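Fembridge项目 双臂平台夹爪与控制器对比试验例会纪要

时间:2022年7月4日,星期一,下午
地点:1307会议室
参加:机械组、控制组、视觉组、现场测试组、采购
记录:现场测试组
分发:参会各组,Fembridge项目共享目录

本次会议讨论家居环境下双臂平台的夹爪选型、控制器更换和头部相机的使用问题。上次会议的遗留事项先过,之后按议程逐项讨论。

一、上次遗留事项

1. 夹爪转接法兰。机械组已改完图纸,Dister和Rarkley两种夹爪现在可以共用一块法兰,换装时不用再拆腕部走线。定位销孔还偏紧,拔的时候要左右晃,机械组本周扩孔后再发一套给现场。

2. 测试记录表。旧表只有“成功”和“失败”两栏,复盘时看不出失败在哪一步。现场测试组已按接近、闭合、提起、移动、释放分开记录,另加一栏“人工介入”。视觉组要求再加光照情况,会上同意,写“自然光”“室内灯”“混合”即可,不用填照度。

3. 急停按钮延长线。已到货,已装。现场反映线皮偏硬,在地砖上容易翘起来,先用胶带压住。关闭。

4. Rarkley夹爪的驱动说明。供应方发来的版本与手里固件对不上,寄存器表有几行错位。控制组已按实际读数改了一份内部用表,放在共享目录。采购继续追正式版,本项保留。

二、夹爪对比情况

现场测试组汇报。从四月搭好家居测试点到上周五收工,两种夹爪合计做了153次有效抓取,对象集中在三类:带插头的电源线、布类物品、家电上的小部件。中途被人叫停的和相机掉线的都不计入。两种夹爪的次数不相等,Dister做得多一些,Rarkley有一段时间因驱动问题停用。会上约定,在次数补平之前,对外不报成功率,内部只讨论失败的类型。

电源线。两种夹爪都能夹住线身,差别出现在夹住以后。Dister的指面平,夹在靠近插头的位置时,线在指间会慢慢转,插头朝向跟着变,后面要对插孔就得重新调整手腕。Rarkley的指面有一道浅槽,线落进槽里以后转得少,但接近时要求对得更准,偏一点线就被指尖推开。现场测试组认为,如果任务只到“把线拿起来、挪到旁边”,两种都够用;如果要插进排插,Dister现在的指垫过不了关。

机械组问,转动和夹持力有没有关系。现场测试组答复,加大夹持力有改善,但线皮上会留印,软一点的线尤其明显,不愿意再往上加。控制组补充,Dister的力反馈在低速闭合时跳得厉害,设定值和实际值之间差多少目前说不准,应先把这一点弄清楚再谈力的大小。同意先做标定。

布类物品。布袋、毛巾、衣物混在一起测。Dister指尖厚,插进布褶时容易把布往前推,经常夹到一角又滑脱。Rarkley指尖薄,能探进去,但有时一次带起好几层,提起来以后下面的东西跟着走。两种失败的处理办法不同,前者重试即可,后者需要先放回去再分层。视觉组提出,布褶处深度图空洞多,有些滑脱可能是给的抓取点不好,不应都算在夹爪头上。会上同意把这一类失败单独标出来,由视觉组逐条看回放,确认后再归类。

家电小部件。主要是洗衣机滤网盒、柜门把手和旋钮。滤网盒需要先按卡扣再往外拉,单只夹爪做这个动作很勉强,两种夹爪的失败都集中在卡扣上。机械组认为这不属于夹爪对比能回答的问题,建议换一个窄指垫单独测。现场测试组同意,从对比清单里拿出来,另立一项。

指垫磨损。Dister的指垫在边角处已经发毛,Rarkley看不出变化。由于使用次数不等,不作比较。机械组提醒,换指垫以后零位要重设,前两周有一次忘了,当天的数据已经作废。现场测试组把“重设零位”写进换装步骤,放在通电之后、开臂之前。

三、控制器试用

控制组汇报。左右两臂原来各用一块控制板,时间戳对不齐,双手同时动作时回放会错开。Siregar控制器把两臂和两只夹爪放到同一条总线上,上位机只发一份指令。试用机已装在平台上运行了6个工作日,夹爪指令按60赫兹下发,手臂沿用原来的频率没有改。

优点是时间对齐的问题基本没有了,视觉组回放时不再需要手工平移。换夹爪时也省事,参数文件选一下就行,不用重新烧写。

问题有以下几项。

一是总线上任何一个节点掉线,Siregar会把两臂一起停住。从安全上说可以接受,但现场恢复很慢,要断电重来,手里夹着东西的时候尤其麻烦。控制组希望改成夹爪掉线时手臂缓停、夹爪保持,机械组不同意对所有夹爪都这样处理,理由是Dister断电后靠自锁保持,Rarkley断电后会松开,“保持”在两种夹爪上含义不一样。讨论后决定按夹爪型号分别写停机策略,控制组出初稿,机械组审。

二是夹爪到位信号。Siregar默认以电流超过阈值作为夹到东西的判断。夹硬物没有问题,夹电源线时线皮有弹性,电流上升慢,经常报“未到位”,而看回放线已经在指间了。夹布的时候更不可靠。控制组建议加上开度作为第二个条件,阈值按对象分档。现场测试组担心分档以后操作人员要先选对象,多一步容易选错。暂定只分硬、软两档,默认用软档。

三是日志。Siregar的日志按时间滚动覆盖,长时间测试后前面的内容会丢。控制组已改为每次任务结束后自动导出,目前没有再丢过。视觉组要求导出文件名带上夹爪型号,同意。

四是散热。控制器装在底座里面,连续运行后外壳烫手,没有出现过降频或报错。机械组看过开孔位置,进风口被线束挡了一半,重新理线后再观察,先不加风扇。

四、相机

视觉组汇报。头部相机高度和俯仰角沿用上月设定,不再调整,否则前后数据不能放在一起用。腕部相机在Rarkley上装得下,在Dister上会碰到外壳,需要加一段垫块,加了以后视野下沿被指尖挡掉一条。当前两种夹爪对比时都不开腕部相机,条件一致。

黑色物体是这段时间的主要麻烦。测试点里黑色亮面的东西多,洗衣机机身、台面、电源线和插头都是黑的,线搭在机身前面时分割结果断成几截,反光处还会多出来一块。视觉组试过降低曝光,亮面好一些,线本身又太暗。目前的做法是从头部相机图像里先找白色的夹爪,再沿夹爪往外找线,比直接在全图里找稳。该方法只能在已经夹住以后用,第一次接近还是靠人工给点。

现场测试组问,能不能把测试用的线换成浅色。会上不同意。家里常见的就是黑线,换了以后结果用不上。可以另外准备一根浅色线作对照,只用来分辨问题出在视觉还是夹爪。

五、洗衣机旁工位的布置

这个工位两臂分工的空间最紧。左臂在洗衣机一侧处理电源线,右臂在布袋上方,中间隔着贴白瓷砖的立柱,手臂横向移动时肘部要让开柱子。布袋收拢着口放在地砖上,另有一根带插头的黑线搭在袋口,右手夹爪下去时线和布挨得很近。排插在立柱右侧的白色搁架上。

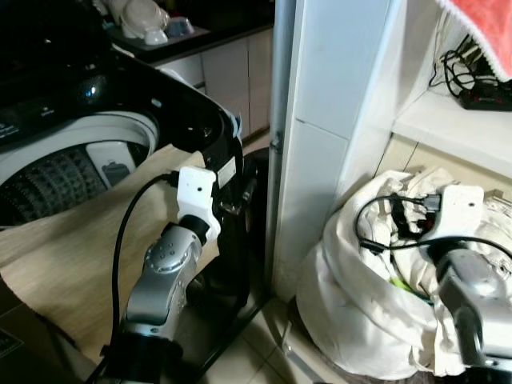

1. 机盖状态。洗衣机盖在测试期间统一保持打开,测试开始前由现场人员确认。打开和关闭各测一遍的想法暂不采用,等夹爪定下来再说。

2. 罩布。米色罩布保留,不掀开。线从罩布前面垂下来时与背景反差大,对视觉有利,但手臂回撤时有可能挂到布。现场测试组在左臂轨迹里加一个先抬高再后退的中间点。

3. 线的初始位置。目前每次由人随手摆,重复性差。改为摆放前对照参考照片,插头朝向写进记录表。两根黑线外观接近,在线身远离插头的一端贴编号,不贴在夹爪会碰到的地方。

4. 线的下垂。左手夹住靠近插头的位置以后,余下的线形成一个长弯,往左下方垂下去。移动时这一段会摆,带着插头一起转。机械组认为这也是Dister指间转动的原因之一,建议增加一组对照:另一端有人托住和无人托住各做一轮。同意,放进下一轮。

5. 布袋。袋口收拢和敞开对抓取影响很大,每轮开始前整理到同一状态。袋里的东西不要更换,要换须整轮换。

6. 供电。测试用的线一律不带电,搁架上的排插在测试时断开上级电源,由现场测试组操作并签字。后续如做插拔动作,先用不接市电的排插。控制组提出可以接低压指示灯判断是否插到位,机械组认为可行,待夹爪选定后再做。

7. 立柱上的金属合页和旁边的细杆。两处都靠近手臂通过的区域,碰撞模型里原来只有一根方柱,没有这些突出物。控制组补进模型,安全距离按最突出的一处算。

六、采购与备件

采购汇报,Dister夹爪有现货,指垫可以单买。Rarkley夹爪交期较长,指垫目前只能连指一起换,价格还在谈。Siregar控制器试用期可以延,需要项目方出一份书面说明,写清延期用途。

机械组要求,在对比没有结论之前,两种夹爪都不要追加整机,只买指垫和线束接头。采购同意,但提醒Rarkley若等到结论出来再下单,可能影响后面双臂都换同一种夹爪的安排。会上讨论了先付定金锁交期的做法,没有达成一致,留到下次会议。

机械组另提出自己打印一批带浅槽的指垫装到Dister上,看能否减少线的转动。材料库里有,不需要采购。会上同意先做一副,左右手都试,结果单列,不与原装指垫的数据混在一起。

七、下一轮测试安排

下一轮先补Rarkley的次数,补到与Dister相同以后再做新项目。顺序为电源线、布类、带浅槽指垫的Dister。洗衣机滤网盒单独排,不占对比时间。

每天开始前做一次空载开合,记录两只夹爪的开度读数。两手必须装同一型号,前一阶段有几天左右手型号不同,视觉组在回放里很难分辨,以后不再这样做。

关于人工介入,现场测试组和控制组的看法不同。现场测试组认为线滑脱但没有掉地时,扶一下继续做可以省时间;控制组认为这样日志里后半段的力值没有意义。最后定为:扶过的可以做完,但整条标为介入,不进入有效次数。

八、决定事项

夹爪型号本次不定,待次数补平并完成Dister力反馈标定以后再议。

Siregar控制器继续试用,停机策略按夹爪型号分别编写,在新策略审过之前,夹持状态下不做断线试验。

对比测试统一只用头部相机,位置不动。

测试用线不换颜色,浅色线只作对照。

九、待办

机械组:法兰销孔扩孔;打印一副带浅槽的Dister指垫;控制器进风口处重新理线;审停机策略初稿。

控制组:Dister低速闭合力反馈标定;到位信号加开度条件,软硬两档;停机策略初稿;碰撞模型补合页和细杆;日志文件名加夹爪型号。

视觉组:看完布类滑脱回放并归类;整理黑线分割失败的样例,按反光和断裂分开放。

现场测试组:更新换装步骤和记录表;制作线和布袋的初始摆放参考照片;补Rarkley次数;准备浅色对照线。

采购:追Rarkley驱动说明正式版;问清指垫能否单独供货;准备Siregar延期说明的格式,交控制组填写。

十、其他

现场测试组反映,测试点下午西晒,亮面反光比上午重,建议电源线项目尽量排在上午。视觉组希望两个时段都有数据。暂按上午为主,下午的照常记录光照栏。

共享目录里旧版记录表请各组不要再用,已移到归档文件夹。对纪要有修改意见的,请直接在共享目录的文件上批注。

下次会议时间由现场测试组在补测完成后通知,地点不变。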